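Re: [playkitchen-swap] What to do with the odds and ends box?
From: Nermin Karaca
To: the list

On Monday, Do-yoon Shin wrote:

> Hello all. I have inherited the big box of play food from the Drirberg
> playroom and I'm a bit lost. There must be three or four different sets
> mixed together, nothing is the same scale, and half the dishes have no
> partner. Sibel thinks we should sort it by set and pass on whatever
> is incomplete. I was leaning toward just tipping it all into the toy
> kitchen and letting the kids get on with it. Has anyone been through this?
> Also, do you wash it all first, and how?
>
> Do-yoon

Dear Do-yoon, and everybody,

Oh, I have been through this, more than once, and I feel for you! Please don't sort it by set. I spent most of a June doing exactly that with the Gikunholm box (286 pieces, and I know that because I wrote them all down in a notebook I have never opened again), and the children had it mixed up again before lunch on the first day. They don't care in the least which strawberry came with which bowl. What they do care about is having something to put the strawberry in.

So my advice would be to sort by what a child would do with it. Dishes and cups go together, then things that are food, then bottles and jars and so on, and then the pots, colanders and spoons. I use four shallow bins, the kind you can see into from above, and I put the heavier dishes in the lowest one. Sibel is right that some things should go, I'd just pick different ones: anything cracked, anything with a sharp seam, anything that has gone sticky and stays sticky after a wash. And please check the small pieces carefully if you have under-threes coming in. We keep a separate tub up high for those and only bring it down for the older group.

As for your mismatched dishes, I would keep every one of them. A single plate is still a plate. I put out a small spread on the table before the children come, never the whole box, and it always surprises me how long they will stay with a few things when they can see them all at once. A bottle that looks like one they know from home is worth ten fancy ones, by the way. With the Gikunholm children it was always the ketchup they went for, and they put it on everything, fruit included.

Washing: warm water and ordinary dish soap for the hard plastic, in a big basin, and let it sit for 31 minutes or until you've had your coffee (my kitchen timer is stuck and that is the shortest it will go, so 31 minutes it is). Anything hollow I wipe instead, as water gets in through the little hole and then you are shaking it out for a week. Wooden pieces get a damp cloth and a proper dry, and please not near the radiator, I lost a very nice loaf of bread that way. Cloth food goes in a pillowcase, in the machine, on cool.

If you find you are short of fruit once you've cleared out the tired ones, write to me off the list. I have far too many bananas. I also have a spare teapot with no lid, if that is any use to you, and a set of small forks that Volkan passed along when he moved.

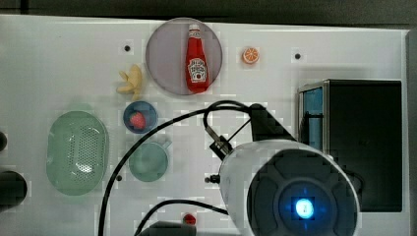 Nermin Karaca
Toy library coordinator, Gikunholm

The ketchup on the big plate, the strawberry in the blue bowl, the bananas next door and a slice of orange off to the side. None of it has to match, you see, and I find the plain white table helps the colors along. The green colander and the mug would live in two different bins under my system, but they are perfectly good neighbors on a table.

One more thing before I let you go. Sinan asked me last time whether we label the bins with words or pictures. Pictures, taped on the front, with the word underneath for the grown-ups who help tidy up. Mine are cut out of old grocery flyers and they need replacing again, so if anybody on the list has a stack of those going spare, I would be very glad of them.

Warmest wishes to you all, and good luck with the box, Do-yoon. Do write and tell us what you find at the bottom of it!

Nermin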